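Purba Teen Daily Food Supplement Powder, 539 g tub

Sold by Breliva, Nirncombe
Pack: 539 g tub, 11 servings of 49 g
Flavours: plain, cocoa
Suitable for: ages 12 to 17
Stock code: 490

We stock Purba and we sell a fair bit of it, mostly to parents of teenagers who skip breakfast. Before you put a tub in your trolley, please read what follows, as the front label promises more than we would.

What it is
A milk-based powder with added iron, zinc, calcium and vitamins A, C and D. You stir one serving into 200 ml of milk or water. The plain one tastes of malted milk and not much else. The cocoa one is sweeter, and we would call it a pudding.

What the maker says
"Complete support for growing bodies." We asked Purba what "complete" meant and were sent the same leaflet that comes in the tub. It mentions a trial with 98 pupils, run over one school term. There was no comparison group, and the pupils reported their own energy levels on a form. We don't think that shows very much.

What we think it does
It adds some energy, protein and iron to a day that may be short of them. So does a bowl of fortified cereal with milk, or eggs and beans on toast, usually for less money. If your teenager already eats regular meals, we can't see what they would gain from it.

Who should ask first
Speak to a GP or dietitian before buying if your child is losing weight, is often tired, has heavy periods or is avoiding whole groups of food. A powder can hide a problem that needs looking at. Don't give it alongside iron tablets unless you have been told to. Contains milk and soya.

How it compares
Sterkow Youth Mix is the other one we are asked for. It has less sugar and no vitamin A, and it clumps badly in cold milk. Neither replaces lunch, whatever the adverts suggest.

Keeping it
Cool, dry cupboard, lid on. Use within four weeks of opening. The scoop is usually buried at the bottom.

Returns
Unopened tubs only, with the receipt.

Page last checked October 11, 2020

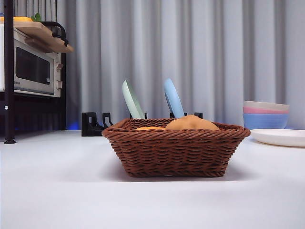
Bread roll in a woven basket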